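3.2 Storage conditions and moisture uptake

Samples of the two flours, referred to here by their mill names Zendon and Litell, were kept in the same storeroom for the whole of the trial. Zendon is a soft wheat flour sold for pastry. Litell is a whole grain flour with a coarser grind and a higher share of bran. Both were bought as single lots so that differences between lots would not enter the results.

Each flour was divided into portions of 100 g and packed in either paper bags or lidded jars. The paper bags were folded twice at the top and clipped. The jars were closed by hand and left shut between weighings. Relative humidity in the storeroom was held at 60 percent by a small humidifier, and the door was opened only for weighing. Portions were weighed every 24 hours on the same balance, which was zeroed before each round.

Moisture uptake was taken as the gain in mass over the starting mass of the portion. The mass of the empty bag or jar was measured before filling and subtracted. Paper takes up water as well, so empty bags were stored next to the filled ones and weighed on the same schedule. The mean gain of the empty bags was then removed from the reading for each filled bag. Without this step the uptake of the flour in paper would be overstated, most of all in the first days, when the paper comes to balance much faster than its contents.

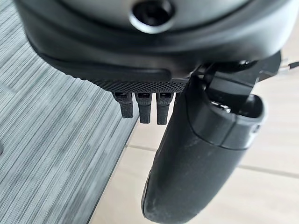

Figure 3.

The correction was small for Litell and larger, as a share of the total, for Zendon. The reason is that Zendon gained less water overall, while the bags were the same for both flours. In jars, neither flour showed a gain that could be told apart from the scatter of the balance readings.

The order in which portions were weighed had an effect that we did not expect. Bags handled late in a round had spent longer in the open air of the weighing area, which was drier than the storeroom, and their readings were slightly low. From the second week the order was reversed on alternate days. The earlier readings were kept but are marked in the data tables – they are not used in the fitted curves.

A simple exponential approach to a final value was fitted to the mean gain of each group. The fit was good for Zendon in paper. For Litell in paper, the curve ran below the data at early times and above them later, which suggests that uptake by the bran and by the starch proceeds at different rates. Wallin and Fenier, the two blended flours described in Section 2, fell between these cases. A model with two rate terms removed most of the misfit, but the slower rate was poorly fixed by the length of the trial, and we report it only as a range. Clumping was scored separately by sieving, and those scores are given in Section 3.3.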